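How to Dye Cotton Napkins Pale Pink with Avocado Pits

I have been dyeing old napkins with kitchen scraps for years and I still get a thrill when the pot turns color. Avocado pits are green-brown on the outside and cream on the inside, and they give you pink! Soft, dusty, gorgeous pink. My neighbor Anayeli Escobedo got me started one February with a freezer bag full of them, and I've been saving pits ever since.

What you need

500 grams of cotton napkins or other plain cotton cloth (weigh it dry)
36 clean avocado pits, fresh or frozen
A big stainless steel pot that you won't cook in again
Plain laundry soap, the kind with no softener in it
Soy milk, unsweetened
A strainer and a long spoon

Step 1. Wash the cloth well

Wash everything twice in hot water with the plain soap, even if it looks spotless. New cotton has a finish on it that pushes dye away and leaves you with blotches. Skip the dryer sheets.

Clear yourself a good wide table while the washer runs. You'll want the elbow room later on.
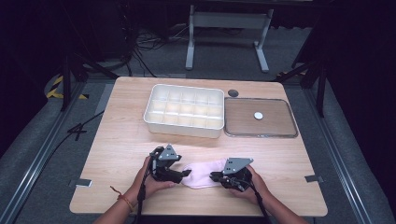
A light wood tabletop with a fine grain.

Step 2. Soak in soy milk

Mix one part soy milk with five parts water and soak the cloth overnight in the fridge. Wring it out, let it dry on the line, then dip it quickly and dry it again. I do 3 dips in all. It feels fussy, but the color grabs on so much better, and Remedios Evangelista (who runs the dye nights at Katthorpe) says to let the cloth rest a few days afterward if you can stand the wait. I usually can't.

Step 3. Make the dye

Cover the pits with water and bring them up slowly to a bare simmer. Keep it there for 90 minutes. Don't let it boil hard or the pink goes brown on you. You'll see it go from peach to a deep rosy red, and this is my favorite part, I hang over that pot like it's a television. Strain out the pits.

Step 4. Dye the cloth

Wet the napkins, slide them in and keep the heat low for an hour, stirring often. Turn off the stove and leave them until morning. They look much darker in the pot than they will on the line, so go longer than you think.

Step 5. Rinse and smooth

Rinse in cool water until it runs clear and hang the cloth in the shade. Once it's dry, lay it on the table, work the folds open from both sides and press with a warm iron.

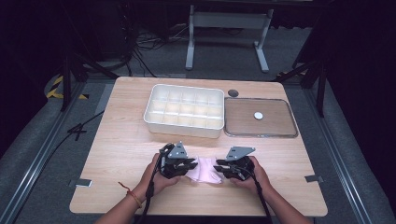
Pale pink cloth, still crumpled.

Wash dyed pieces by hand with a mild soap and keep lemon juice away from them, as it will leave pale spots. The leftover dye keeps for a week in the fridge, and a second batch comes out the faintest blush, lovely for gift wrap.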